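Notebook, kitchen table bench, 18 March 2021

Spent most of the morning on the house rules again, which I know sounds dull, but I'd sooner write it all down while it's fresh than have the same chat by the kettle in June. The Travance checklist we've been working from was written for a bench with one big part on it and a fence all the way round, and it doesn't say a word about crockery. So I've been going through it line by line with the plates, the corn and the mugs set out in their usual layout, pencilling in what a table like ours needs.

First rule, and I'm keeping it first: the tape on the corners of the grid box stays put. Pink and teal, don't peel it, don't swap it, don't tidy it up (I say this with love). If the box gets a bump, stop and say so in the log before anyone nudges it back. 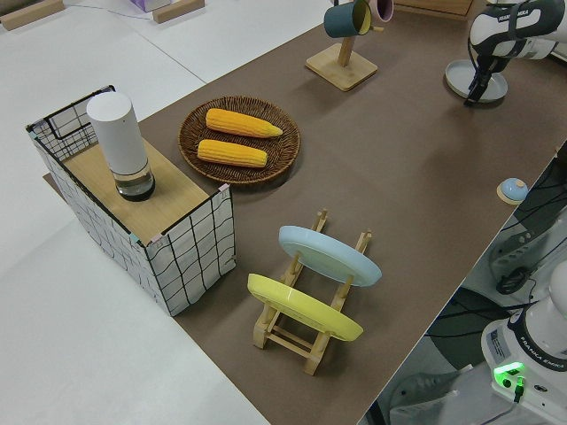 Second rule is about feet. The old wording was "keep clear of the arm", and everybody reads that as the gripper end, fair enough, it's the end that moves the most. I've changed it to "keep clear of the arm and its base", with cables given their own line. A cable across the floor should be walked around and never stepped over with a mug of tea in hand. The Cenilico people word theirs much more sternly and I pinched half a sentence from them.

Third, speed. First approach to any dish on a new layout is done at 50 per cent of our normal setting, one person on the stop and not chatting. I had wanted it slower still, but the Fetusberg lot tried that and found folks got bored and looked away — a fair point, and I've come round to it.

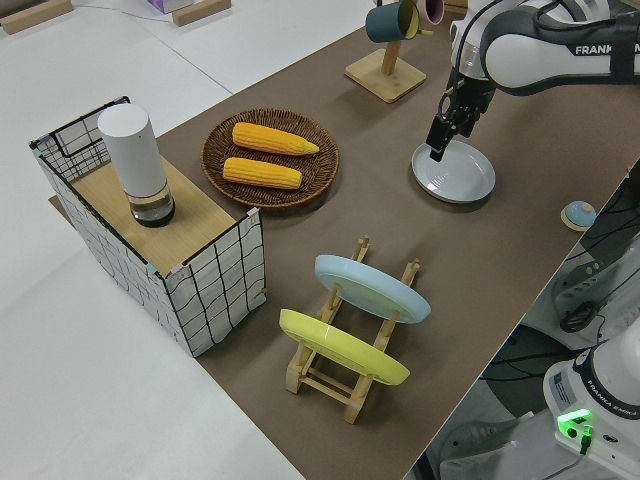 Fourth, logging. Every run gets a line, including the ones we give up on. Especially those! We're somewhere past 600 lines now and I'd dearly like to reach 1,000 without a single "misc" in the notes column. Write what the gripper was going for, colour and all, so "yellow plate, front slot" and never just "plate".

Still to sort out: whether the Mitsotakis-Vlachou form wants a signature per session or per layout. Section 47 can be read either way and I've now read it both ways twice. Will sign per session until we hear back. Also need a fresh printout for the wall, bigger type please.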